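图集　Bilton 浅色木纹桌与桌上双层架
发布日期：2019年4月2日
栏目：室内与收纳 / 台面
图片数量：3

Nicholas 公寓小厨房外侧的工作台面已更换为 Bilton 系列浅色木纹桌，配 Remeck 黑色双层架和 Kolberg 透明罐。本页收录台面、搁架与罐子的局部图片，附尺寸、摆放和保养说明。文中尺寸为进场后用卷尺和卡尺复测的数值，与产品单有出入时以本页为准。

一、台面

桌面厚18毫米，四周倒圆，表面为半亚光清漆。选色时对比过深胡桃色和纯白两种色板。深色板上落粉明显，浅米色和棕色粉末都会显出来；纯白板对辣椒类粉末的染色敏感，擦过之后容易留印。浅色木纹居中，少量落粉在纹理上不显眼，需要靠侧光检查。

木纹为大花纹，弧线层层相套，即通常所说的山形纹。山形纹的桌面没有明显的正反向，但摆放时仍建议让纹理走向与长边大体协调，直线形的物件（搁架、砧板、托盘）放上去之后，歪斜会比在素色桌面上难看出来。需要严格对齐时以桌边为基准，不要以木纹为基准。

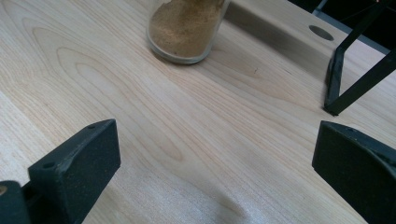
图一　浅色木桌面与透明玻璃罐，罐内为棕色细粉；右上方桌面有一圆孔。

圆孔直径60毫米，孔边已修整。订货时未选配孔盖，后续可加装同规格的黑色或灰色塑料盖。孔盖分带毛刷与不带毛刷两种，放粉料罐的桌面宜用带毛刷的，落粉不易从孔口进到桌下。若长期不走线，用平盖封住即可。

清漆面在强光下有一片发白的反光，属于漆面正常表现，与磨损无关。判断漆面是否受损应换两个角度看：反光区随视线移动的为正常，位置固定不动的发白处才需要处理。固定发白多由热杯底或残留水渍造成，处理方法见第四节。

玻璃罐直接放在漆面上时应注意罐底。Kolberg 罐底为厚玻璃，底缘圆滑，平移时一般不会划伤漆面，但罐底若粘有粉粒，尤其是带盐粒或砂糖的混合料，平移等同于用细砂纸打磨。正确做法是提起再放下。固定摆放的罐子可在罐底加一圈软木垫，垫子直径略小于罐底，从侧面看不到。

二、双层架

Remeck 双层架为黑色板面、细黑金属腿，整体直接立在桌面上，不与桌面固定。上层板表面略带纹理，能减少罐子滑动，缺点是粉末会嵌在纹理里，干布擦不净，要用软毛刷先扫一遍再擦。下层板比前腿靠后，取物时手不容易碰到腿，但下层光线差，深色物件放在里面不好辨认。

搁架前方保留一段空出的桌面作为操作区。称量、分装、开盖都在这一段完成，罐子用完放回上层。操作区不宜再放托盘或支架，否则取下层物件时需要先挪开前面的东西。

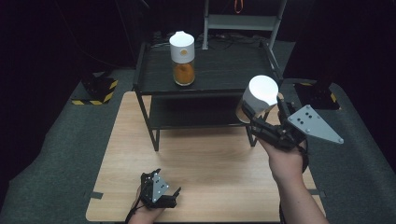
图二　立在木纹桌上的黑色双层架，上层左侧放一只白色高盖罐，罐内为橙棕色颗粒料。

上层适合放高罐。高盖罐的盖子占去罐身相当大的高度，摆在下层时盖顶容易顶到上层板，开合不便；放在上层则没有高度限制。盖面可贴圆形色点区分内容物，色点朝前，转动罐身后应转回原位。本页所涉的高盖罐正面有一枚橙色小圆点，从正面即可看到。色点颜色与内容物的对应关系应另写在一张表上贴在柜门内侧，不要依赖记忆，也不要只靠粉料的颜色判断。棕色和橙棕色的粉料种类很多，研磨粗细不同时颜色还会再变。

罐子在上层的位置建议靠后缘，前缘留出一指宽以上的余量。架体不固定于桌面，前缘受力时后腿有抬起的可能，重罐靠前会加大这个趋势。若上层需要放多只重罐，应先从后排放起，左右对称，最后再补前排。

黑色线缆经搁架后缘走线，在深色板面上不显眼，但清洁时会妨碍擦拭。线缆整理的顺序是先分类，再定长度，最后捆扎。捆扎用魔术贴扎带，不用一次性尼龙扎带，后者剪断时容易在板面上留下划痕。扎好的线束贴着后缘走，多余长度收在架后，不要盘在上层板上。

架腿与桌面的接触处垫3毫米毡垫。毡垫要与脚底等大，过大时边缘会积粉并吸潮，过小时受力集中，漆面会压出圆印。金属脚直接接触漆面的情况应尽早处理，短期看不出问题，几个月后移开架子就能见到印子。黑色脚套也有掉色的个例，浅色桌面上尤其明显，安装前先用白布蘸水擦脚套，布上无黑色再上桌。

三、罐与盖

罐身透明，余量可以直接看到，因此不需要再贴余量标签。标签只写三项内容：名称、装罐日期、研磨粗细。标签贴在罐身背面靠下处，正面留给观察。标签纸选可水洗揭除的一类，普通不干胶在玻璃上残胶较多，用酒精擦拭时又容易滴到漆面上，清漆遇酒精会发黏。

白色盖子沾粉后比黑色盖子容易发现，便于及时擦净，这是选白盖的主要考虑。盖内侧的密封圈应定期取出清洗，晾干后装回。密封圈装反时盖子能盖上，但手感偏松，倒置轻晃会有细粉漏出。检查时在罐下垫一张白纸，不要直接在木纹桌面上试，浅棕色粉末落在木纹上很难看清。

开盖方向统一为背向搁架。粉料在开盖瞬间会有少量扬起，背向搁架开盖可以减少落到黑色板面上的量。通风口正对操作区时应先调小风量。

颗粒料与细粉混放时，细粉罐在左，颗粒料罐在右。此为本台面的约定，无技术上的依据，换人使用时沿用即可。

四、漆面检查与保养

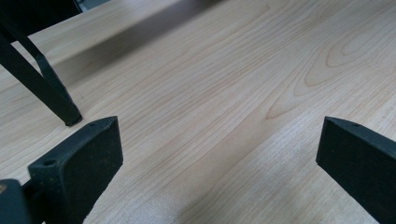
Clyde Halvorsen
室内与收纳栏目编辑

检查漆面应在侧光下进行。山形纹中颜色较深的弧线处与浅色底之间有轻微色差，正面看容易把纹理误当成划痕，侧光下划痕会反出细亮线，木纹不会。每次检查沿长边方向看一遍，再沿短边方向看一遍，黑色金属构件落在桌面的位置单独看。

日常清洁用拧干的微纤维布，顺着木纹擦，擦完用干布再过一遍。不使用含氨、含酒精和带研磨颗粒的清洁剂。粉末较多时先用软刷扫进簸箕，不要上来就用湿布，湿布会把粉末抹成糊状，压进圆孔边缘和倒圆处的细缝里。姜黄、红椒一类有染色能力的粉料落在台面上，应在干态下清除干净，确认无残留后再用湿布。

水渍造成的发白，先用干布覆盖，以吹风机低温档隔布缓慢加热，边加热边移动，不停留在一处。多数水渍在一次处理后变浅，放置一夜再看是否需要重复。热杯底造成的白圈处理方法相同，但恢复程度较差，可用少量无色家具蜡薄涂遮盖。涂蜡后颜色会略深，应先在桌底试一小块。

划痕按深浅分两种处理。指甲划过无明显阻滞的，属漆层表面划痕，用无色蜡填平后抛光。指甲能卡住的，已伤到漆层下部，应送修或由木工补漆，自行打磨容易磨出一片与周围光泽不同的区域，在浅色桌面上比原划痕更难看。

圆孔内缘是漆面最薄的位置，也是最先受潮的位置。擦拭时不要把水挤进孔里。内缘若有起毛或变色，用细砂纸轻磨后补一层清漆，干透后再走线。线缆经过孔口时不要绷紧，绷紧的线会在拉动时磨损边缘。

搁架每季度抬离桌面一次，检查毡垫和脚底。抬的时候先清空上层，再清空下层，由两人各持一侧垂直抬起，不要拖动。放回前把原位置擦净，待干后再落脚。原位置与周围桌面之间可能出现色差，浅色木纹受日照后颜色会逐渐变黄，被搁架遮住的部分变化较慢。色差可以通过定期移动搁架位置来减轻，每次移动的距离大于脚底直径即可。

五、复测项目

桌面厚度、圆孔直径、毡垫厚度三项已复测，数值见上文。以下项目本次未测：搁架上层板承重、下层净高、线缆总长。承重一项需要用标准砝码逐级加载，待砝码到位后补测，结果更新在第二节。下层净高受毡垫厚度影响，应在毡垫压实后测量。

毡垫在重物下会逐渐变薄，四只脚压缩不一致时搁架会轻微摇晃。检查方法是用手指按上层板的对角，有晃动感即需更换。更换时四只一起换，不要只换变薄的一只。

水平度用短水平尺在桌面和上层板上各测一次。桌面水平而上层板不平，问题在架脚或连接件；两处同向偏斜，先调桌腿。调平前把玻璃罐移走。

桌面与搁架的连接件用随附内六角扳手紧固，拧到不再转动即可，过紧会使板面与金属件接触处起翘。新架使用一个月后复紧一次，之后与季度检查一并进行。

六、配件对照

桌：Bilton 浅色木纹，倒圆边，带圆孔
架：Remeck 双层，黑色
罐：Kolberg 透明罐，白色高盖
垫：毡垫，与脚底等大
孔盖：未配，可后加
扎带：黑色魔术贴
标签：可水洗揭除

本页图片可点击放大。转载请保留栏目名称与编辑署名。尺寸勘误请发至栏目信箱，注明章节号与测量工具。

上一组：Nicholas 公寓玄关挂板
下一组：Kolberg 方形罐与抽屉分隔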